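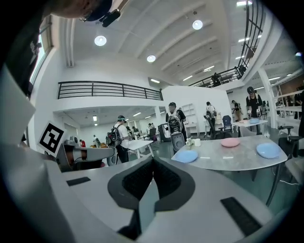
Our project set out to find out how many times you have to show a robot how to clear a table before it stops embarrassing you. The method was hand-held demonstration: you pick up a gripper in each hand, do the chore yourself, and the recording becomes the lesson. Each of us had a station in the big white hall with the mezzanine, and the basic setup was a round table with a marbled gray top, one pink plate and two light blue ones, plus a small white cup near the back. The job was to stack the plates with pink on top. Put that way, it sounds like something a person could do while thinking about lunch, and for the first week that is how most of us did it.

What we collected

We recorded 695 demonstrations and threw out 21 before training. Most of the rejects were dropped plates. A few were takes where the person finished, felt pleased, and scratched their nose with the gripper still recording. The policy would have learned that too.

We named the two training sets Ollura and Bråten, after an argument I will not reproduce. Ollura had 352 of the demonstrations we kept and used fixed starting positions for the plates. Bråten had the rest, with the plates moved between takes.

What went wrong

People are bad teachers of things they do well. Sota Nagano, easily our fastest demonstrator, slid each plate toward the table edge with one gripper and caught the rim with the other. It was lovely to watch. The robot copied the slide and skipped the catch. In January we asked Sota to work slower and lift from the side, and he did, with the expression of a man told to walk everywhere in slippers.

We also tried remote control for comparison, driving the arm from a second desk with our Nurside controller. It gave cleaner arm paths, but one take lasted long enough to reconsider your major. We stopped at 200 and kept them out of the counts above.

Results

The policy trained on Ollura was excellent as long as the table looked exactly as it had in training. Shift one plate by a hand's width and it closed on air, lifted the air carefully, and set it down. Bråten was clumsier but usually found the plate. Training on both together worked best, though it still fumbled the last plate when the stack had gone crooked.

If we ran this again we would agree on one grip before recording anything, and vary the plate positions from the first day. The cup was never part of the task. Two of our policies tried to pick it up anyway.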